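Drucken
Per E-Mail versenden

Tagesdecken und Steppdecken zu Hause waschen — so mache ich das

Zuletzt überarbeitet am 12. Juli

Ich habe jahrelang jede größere Decke in die Reinigung getragen und mich jedes Mal über die Rechnung geärgert. Irgendwann im Januar lag dann eine frisch abgeholte Decke auf dem Bett, und der Kakao meiner Nichte lag zehn Minuten später ebenfalls darauf. Da hatte ich keine Lust mehr, noch einmal loszufahren, und habe das Ding einfach selbst gewaschen. Es hat geklappt, mit ein paar Dummheiten unterwegs, und seitdem wasche ich fast alles Gesteppte selbst. Wie ich vorgehe, schreibe ich hier mal auf, samt der Dummheiten.

Vorweg: Ich rede von gesteppten Decken mit Polyester- oder Baumwollvlies. Daunen sind eine andere Geschichte, und bei Wolle oder Seide als Füllung lasse ich die Finger davon. Alte Quilts mit Handnähten auch, es sei denn, ihr habt viel Geduld und eine Badewanne (dazu weiter unten mehr).

Was ihr braucht

- eine Waschmaschine mit großer Trommel, bei mir sind es 8 Kilo
- Flüssigwaschmittel, möglichst ohne Weichspüler drin
- Gallseife und eine weiche Bürste
- zwei helle Handtücher, die nicht abfärben
- einen Wäscheständer oder eine Leine, die etwas aushält
- eine Küchenwaage oder Kofferwaage
- Nadel und Faden, für die Stellen, die man vorher immer übersieht

1. Das Etikett suchen

Klingt banal, ich weiß. Bei meiner ersten Decke saß es aber in der Innenseite einer Ecke, und ich habe es erst nach dem Waschen gefunden. Wichtig sind mir drei Dinge: die Temperatur, der Trockner und woraus die Füllung besteht. Steht da ein durchgestrichener Waschbottich, ist die Sache erledigt, dann geht die Decke doch in die Reinigung. Fehlt das Etikett ganz, wasche ich mit 30 Grad und gehe davon aus, dass der Trockner verboten ist.

2. Wiegen und rechnen

Eine Decke, die trocken locker in die Trommel passt, kann nass ein ziemlicher Brocken sein. Ich wiege deshalb vorher. Meine leichte Sommerdecke hat 932 Gramm, die läuft mit allem mit. Die dicke für das Doppelbett bringt 1.664 Gramm auf die Waage, und die bekommt die Trommel für sich allein. Das Gewicht ist ohnehin nur die halbe Wahrheit, der Umfang zählt genauso. Meine Faustregel: Wenn ich über der Decke noch bequem den Unterarm in die Trommel schieben kann, ist es gut. Muss ich drücken und stopfen, wird sie weder sauber noch ordentlich gespült.

Wer zu Hause nur eine kleine Maschine hat, fährt mit einem Waschsalon besser. In Clemside gibt es einen mit richtig großen Trommeln, da wasche ich die ganz schweren Stücke und gehe in der Zwischenzeit einkaufen.

3. Nähte kontrollieren

Die Decke flach ausbreiten, am besten bei Tageslicht, und mit der Hand über die Steppnähte streichen. Lose Fäden nicht abreißen! Lieber mit ein paar kleinen Stichen sichern. Bei Rautensteppung ist eine offene Naht besonders lästig: Das Vlies rutscht von einem Feld ins nächste, und nach dem Schleudern habt ihr dort einen Klumpen und daneben zwei Lagen Stoff mit nichts dazwischen. Ich kontrolliere auch die Kanten, die scheuern bei mir am Bettrahmen immer zuerst durch.

4. Flecken vorbehandeln

Die Gallseife nass machen, auf den Fleck tupfen und mit der Bürste ganz sanft von außen nach innen arbeiten. Dann 17 Minuten liegen lassen. Warum 17? Weil meine Küchenuhr so eingestellt war und es beim Kakao funktioniert hat — ich bin einfach dabei geblieben. Bei bedruckten Stoffen vorher an einer versteckten Ecke testen, ob die Farbe hält: feuchtes weißes Tuch drauf, kurz drücken, gucken. Rubbeln mag der Druck gar nicht, da bekommt man schnell einen hellen Hof, der schlimmer aussieht als der Fleck vorher.

5. Waschen

Schonwaschgang, 30 Grad, extra spülen. Waschmittel nehme ich nur die Hälfte von dem, was auf der Flasche steht. Im Vlies bleibt sonst Seife hängen, und die Decke fühlt sich hinterher stumpf an. Weichspüler lasse ich weg, der verklebt die Füllung. Schleudern bei niedriger Drehzahl, dafür gern zweimal. Wenn die Maschine dabei zu wandern beginnt, anhalten, die Decke neu verteilen und noch einmal starten. Meine alte stand nach dem ersten Versuch quer im Bad.

Falls ihr in der Badewanne wascht: lauwarmes Wasser, Waschmittel vorher gut auflösen, Decke im Zickzack hineinlegen und mit den Händen drücken. Danach so oft frisches Wasser, bis nichts mehr schäumt. Nie an einer Ecke herausziehen, das Gewicht reißt die Nähte auf. Ablaufen lassen, drücken, warten, wieder drücken, und plant bitte den Nachmittag dafür ein.

6. Trocknen

Der Schritt, bei dem ich am meisten falsch gemacht habe. Eine Decke, die sich außen trocken anfühlt, kann innen noch klamm sein, und wenn man sie dann wegpackt, mieft sie. Ich lege sie über mindestens drei Stangen vom Wäscheständer, damit Luft dazwischen kommt, und wende sie alle paar Stunden. Beim Wenden schüttle ich sie kräftig und klopfe mit der flachen Hand über die Felder, so verteilt sich das Vlies wieder. Helle Decken gehören bei mir nicht in die pralle Sonne, dunkle erst recht nicht.

Darf die Decke in den Trockner, dann niedrige Stufe und zwei saubere Tennisbälle dazu. Es poltert furchtbar, hilft aber.

7. Aufschütteln und glatt ziehen

Zum Schluss kommt die Decke aufs Bett und darf dort offen liegen, bis auch die letzte Restfeuchte weg ist. Falten streiche ich mit der Hand von der Mitte nach außen. Gebügelt wird bei mir nichts Gestepptes, die kleinen Polster wären sonst platt, und gerade die machen so eine Decke ja hübsch.

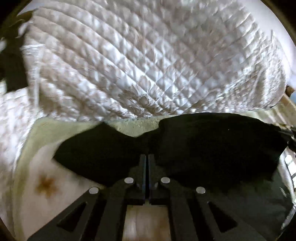
8. Lagern

Rollen statt falten, wenn ihr den Platz habt. Scharfe Knicke drücken das Vlies auf Dauer zusammen. Ich rolle die Decken locker in ein altes Bettlaken und lege sie oben in den Schrank. Vakuumbeutel nehme ich nur noch für Umzüge, nach einem Winter darin war meine Gästedecke so flach, dass auch langes Aufschütteln nicht mehr viel gebracht hat.

Wie oft das Ganze?

Die Tagesdecke zweimal im Jahr, die Steppdecke unter dem Bezug einmal. Wenn Hund oder Katze mit im Bett schlafen, entsprechend öfter. Zwischendurch reicht Auslüften am offenen Fenster, gern an einem kalten, trockenen Tag. Einzelne Flecken behandle ich sofort punktuell und lege ein Handtuch darunter, dann muss nicht gleich die ganze Decke in die Maschine.

Drucken
Per E-Mail versenden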